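Wedine Questions the Fancy Fruit Bowl, Publishes Its Own Plain Guide to Sorting Fruit at Home

Household goods retailer says most storage claims deserve a second look, including some of its own

FOR RELEASE 4/15/23

Wedine, the kitchen and table goods retailer, today released a short guide to sorting and setting out fruit that asks shoppers to buy less than the industry would like. The guide, called Ollora, runs to six pages and is free to download. It comes with no starter kit, no app and no promise that a new basket will change the way anyone eats.

"We sell baskets, and we would like to go on selling baskets," said Ailbhe Madigan, head of product at Wedine. "But I have read the copy on our competitors' boxes and I have read the copy on ours, and a lot of it is wishful. A bowl can't keep a banana yellow. It holds the banana. We took the word 'freshness' off our own packaging in August and sales didn't move either way, so I doubt anyone believed it in the first place."

Ollora works with pieces most households already have in some form: a woven basket, a plastic basket with openings in the sides, a plate and, for those who want one, a clear stand.

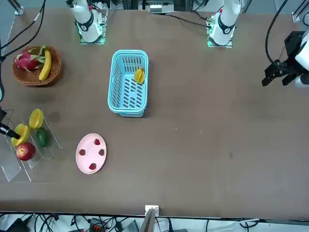 The guide suggests giving each container one job and leaving it alone for a week before deciding whether the arrangement is any use. Woven baskets are for the fruit that gets eaten first or looked at most. Open-sided plastic baskets are for whatever needs rinsing, because they can go straight under the faucet. Wicker can't, whatever the label says about wiping it down.

Wedine is also cautious about the popular advice to keep bananas away from everything else. The guide doesn't dispute that ripe bananas can hurry other fruit along. It does question whether moving them a foot down the same counter does much good, and it tells readers to try it in their own kitchen before buying a separate hook, hanger or tree.

The tiered stand gets the toughest treatment. Stands photograph well, the guide notes, and they take up room that most counters don't have. Wedine carries one, item 3043, and the guide recommends it only for buffets and shop displays.
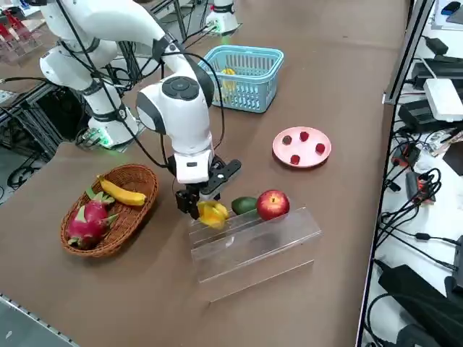
Star fruit, banana and dragon fruit with a wicker basket, a light blue basket and a clear stepped stand.

To prepare the guide, Wedine asked shoppers to send in notes on how they store fruit and received up to 2000 replies. The company is not calling this a study. Replies came from people who already shop at Wedine and who like to write in, and no one checked what they said against what was on their counters.

"I was against quoting the number at all," said Cathal Breathnach, who edited the guide. "People hear a number like that and assume there's science behind it. What we have is a big pile of opinions, and some of them contradict each other in the same paragraph. The useful part was the complaints. People are tired of baskets that are too deep, where the fruit at the bottom gets forgotten."

As a result, Ollora advises keeping fruit in a single layer wherever there is space for it. It makes no claim about how much waste this prevents. Wedine has asked the packaging firm Costello to look over the guide's claims and will post any corrections it suggests, including unflattering ones.

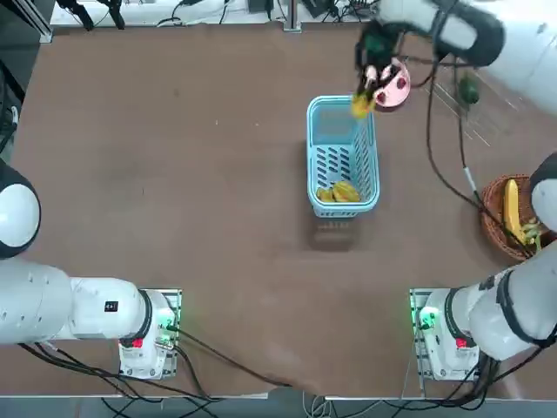

Page last changed: 4 days after first posting. Change: item number for the stand corrected.

The guide ends with a page on tropical fruit, which Wedine added with some reluctance. Star fruit and dragon fruit look good in a basket, and the company suspects that is why many of them are bought. Readers are advised to buy one, cut it up, and find out whether anybody in the house likes it before filling a basket.

A second guide, Viloler, will cover plates and serving dishes. No release date has been set.

About Wedine
Wedine sells baskets, plates, stands and other goods for the kitchen and table, online and through independent stores. Copies of Ollora can be downloaded from the Wedine website or picked up at any store that carries the range. Press questions should go to Ailbhe Madigan through the contact form on the press page. Product samples are available on request and need to be returned.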